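About > Our Work > Learning From Hand Demonstrations

About the Clemcombe group

Clemcombe is a small research group inside Flinau. We study how a robot can learn ordinary kitchen and household jobs from people who do those jobs by hand. We started in February with one borrowed desk and one question: how much does a robot need to see of a task before it can do the task in a room it has never been in?

Most of our work goes into a method called Grusuvis. A person holds a gripper in each hand and does the job with the grippers instead of fingers. Each gripper records its own close view, and a camera worn on the head records the wider one. We line up the 3 views in time and train a single policy on all of them. No robot arm is needed while the data is being collected, so a session can run anywhere there is a table and a power outlet.

The task we have worked on longest is the fridge task. The person opens a mini fridge, picks up a piece of food and puts it on the shelf. It sounds easy. The door swings on an arc, the opening is narrow, and at the moment of placing the food the head camera often loses sight of it behind the hand. The gripper view still has it. We wanted to know how much that close view was worth.
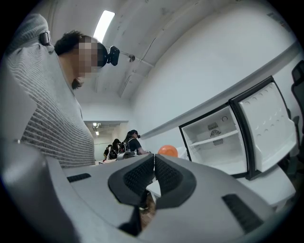
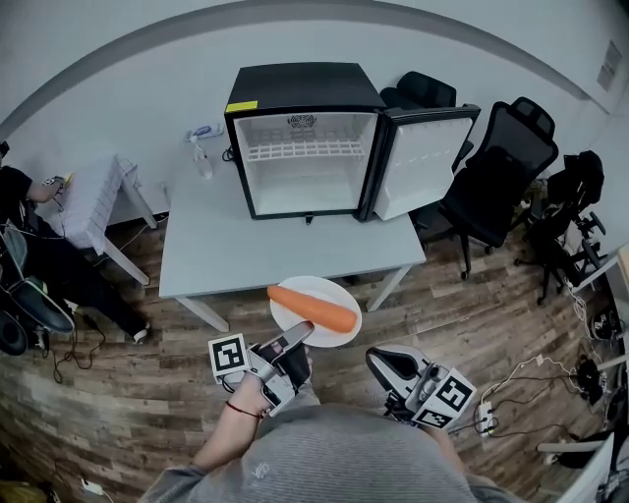
Fridge task, gripper view (first) and head view with the carrot on its plate (second).

We trained one policy with the head view only and one with all three views, on the same 149 demonstrations. The head-only policy opened the door well enough but tended to let go of the food too early, at the lip of the shelf. The three-view policy did this much less. It was slower, and it still has trouble when the food starts close to the table edge. We have not solved that.

We also learned that the people giving demonstrations should not all work the same way. Our early sets came from two people who had practiced together, and the policy copied their habits, including a pause before the door that had no use. Later sets mix newer and more experienced hands, and we keep the clumsy runs as long as the task gets finished.

The two-handed version of the task, where one gripper holds the door while the other places the food, is being tested now. Results will go on the Ashour page when they have been checked. Ashour is our shared store for task notes, calibration files and failed runs, and other groups at Flinau use it too.

We are open to visits from students and from labs working on similar problems. Please write first so that we can set up a table.

Recent items
Time alignment across three cameras
Why we keep slow demonstrations
Ashour: how the folders are laid out
Door opening with one hand, second report

Comments (3)

tmk_84
Did you try gripper views only, with no head camera? I would guess it has a hard time finding the handle.

Clemcombe group
We did a short run. It found the handle if it started facing the fridge and wandered if it didn't. Not enough trials to report.

pellow
The link to the calibration notes goes to the old page.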